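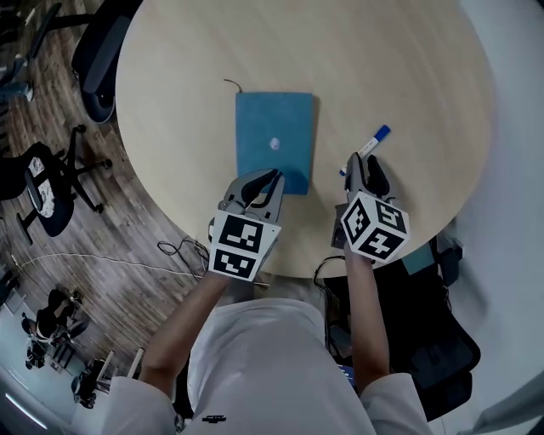 Plarkora want 30 for Dong-geon Na in July, and I have spent a week waiting for someone at Wellik to laugh. So far, silence. He is a decent left back who crosses well from deep and forgets to come home afterward. He has played 1,272 minutes this season and made three assists, two of them against teams that had already mentally boarded the bus.

I'd keep Ha-neul Pyo. He costs nothing extra, he's 19, and he can defend a far post without being shouted at. Mohit Mathur, our manager, calls him "one for the future," a phrase he also used last season - and the one before that.

Signing Na would be exciting for a month. Then it would be fall, away at Cheon in the rain, with a winger running into all that green space behind him.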